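Search this repository
Type / to search

# Trorholm two-handed set

Student project, Prellbridge robotics club. Maintainer: Ratih Yeoh.

## Contents

79 recordings of tabletop tasks done with a pair of hand-held grippers, one in each hand. Nine members took part. 70 recordings are in `train/` and the rest in `test/`.

## Layout

Each recording has its own folder with `video.mp4`, `jaws.csv` and `notes.txt`. Left and right jaw openings are separate columns. Units are millimeters.

## Known problems

Seven recordings have no notes file. Time stamps in `jaws.csv` start at the first video frame.

## Work area 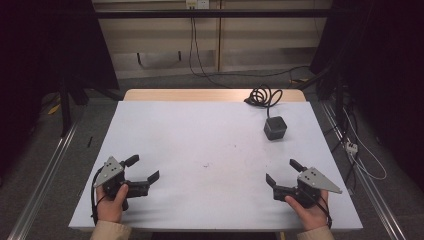
Last updated: 22 August 2019

Start pose: both grippers over the near part of the pale board, jaws open and facing each other. The small dark gray cube stays on the board, on the right, with its wire leading to the back.

Report errors to the maintainer with the folder name.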